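Plasstead, series two: notes on the edit
3 min read
Last updated: September

The second run of Plasstead drops the cold opens and adds almost 70 seconds to each closing scene. Average scene length goes up, and the Disstead subplot now gets its own block instead of being cut into the main one.
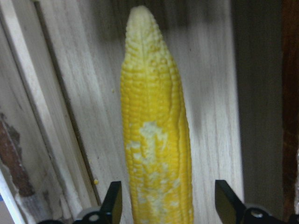

Posted by Kinyua | Friday

Sound is mixed lower than in series one. Dialogue in the Ternero episodes sits under the music, so I watched those with subtitles on. Episode four runs 22 minutes and has the cleanest cut of the six. Episode five reuses its hallway set twice.

593 shares | 70 comments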